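Brovden Gets a Free Update in July, Studio Confirms

The Finnish studio Flamlow has confirmed that its trading and sailing game Brovden will receive a large free update in July. The game is set in 1663 and until now it had only one harbour town where players could buy a house. The update adds a second one, Cindmont, together with 12 new ships and a weather system made again from the beginning.

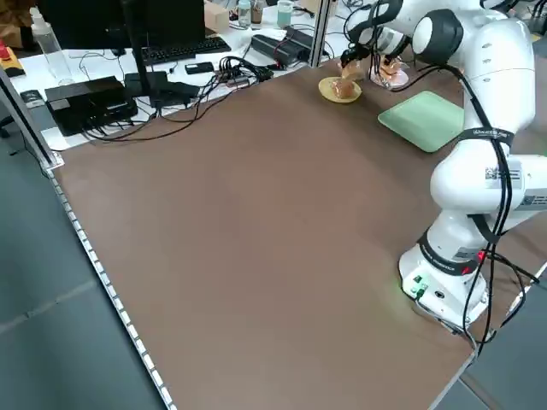

Lead designer Valtteri Tikkanen wrote on the studio blog that the old weather was the most common complaint from players. Storms came too often near the coast, and small boats had very little chance. In the new version the wind changes slowly, and a careful captain can read the clouds before leaving port.

Online play is also changing. One server will now hold 700 players, and trade prices will be shared between all of them. Nearly 3000 people tested this during the closed beta, according to community manager Bayu Krishnan. He said that the team is still repairing a fault which makes cargo disappear when two ships dock at the same moment.

The update comes first to PC. The console versions will follow later, but Flamlow did not give a month for them. Old save files will continue to work.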